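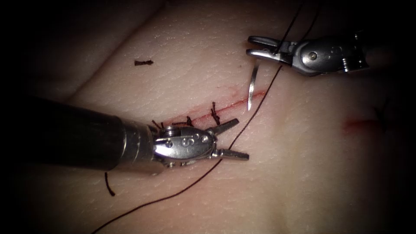
November, suture pads, second batch

Pads from Sarmiento came in before lunch. Same pale skin as the first batch, but the top layer feels a little stiffer when you pinch it. Waltraud wants us to stay with interrupted sutures until everyone's spacing is even, so no running stitch yet.

Incision cut straight with a fresh blade, red layer underneath showing nicely along the whole cut. Worked from the left. Three stitches tied and cut, right half still open when I stopped to write this.

Notes on the knots:

Tails are too short. They stand up stiff from the pad, and the middle one lies over sideways on the skin. Arnel says leave more and trim at the end. I will try that on the open half before I decide.

Third knot sits partly on the wound line. It should be off to one side. I laid the first throw correctly and then dragged it back when I pulled the second one down. Pull level with the pad next time and keep the other hand still.

Skin folds up at the upper left of the pad. Not sure if that is from the stitching or from how the pad is fixed down. Check the pins on that corner. Maricel had a fold on hers too, with no stitches in it at all.

Needle handling was the slow part again. I keep taking hold too near the tip and then have to regrip before the bite.

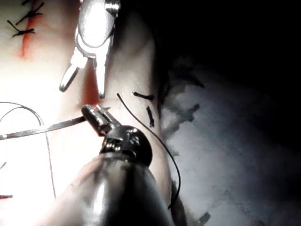 Bienvenido's way is to keep one pair of jaws closed on the needle and have the other open and waiting close by before letting go of anything. It is slower for the first few stitches and then it saves time, at least for him. Hrvoje does it differently — he puts the needle down on the pad and picks it up fresh each time. I tried both. Putting it down cost me more, as the needle is hard to see where the light washes out the pad.

So: turn the lamp down a step, or move it back. Ask Waltraud before touching it, she set it for the morning group.

Thread: we are on spool 351, the last of the dark one. The order with Votside is in. Until it comes, use the short ends for knot practice on scrap.

To do
- finish the right half, longer tails
- repin the upper left corner
- 10 single knots on scrap, all laid to the same side
- label the old pads, the drawer is a mess
- ask Sarmiento if the top layer changed

Arnel has the bench from 3 pm. Leave the pad pinned, he wants to look at the spacing before it comes off.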